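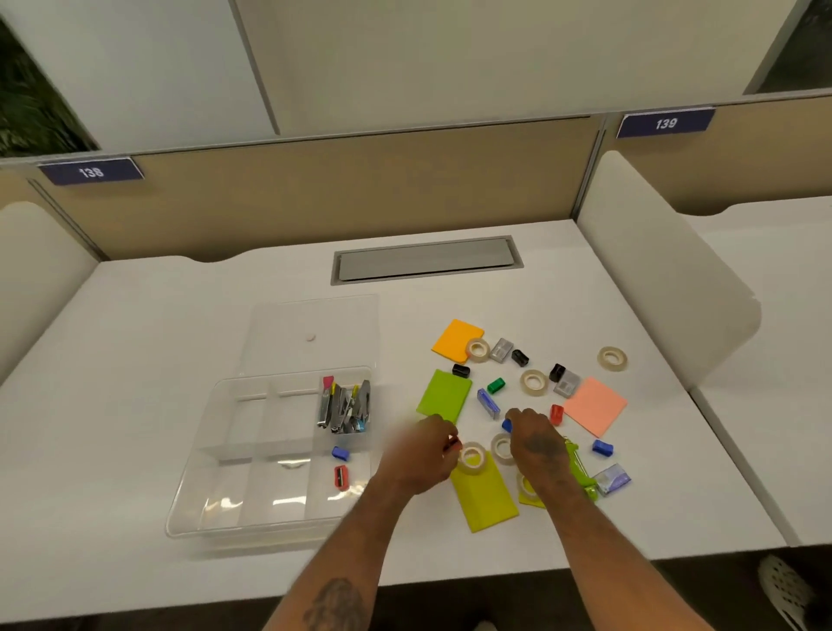 Desk below labels 138 and 139, supplies being sorted beside the clear tray.

June 2018

Adhesive label peel test, Prunon stock, third batch. Strips cut to 40 mm, pressed with the hand roller, left 7 days at room temperature. Pulled at 90 degrees off painted steel.

Skerkex backing came away clean on all but 3 strips. Those left residue along the leading edge, same as the October batch. Suspect the roller, not the glue; one end is worn.

Beca Eynon has the load cell readings. The zero drifted during the last run, so repeat that run before averaging. Order a new roller sleeve from Manolakis.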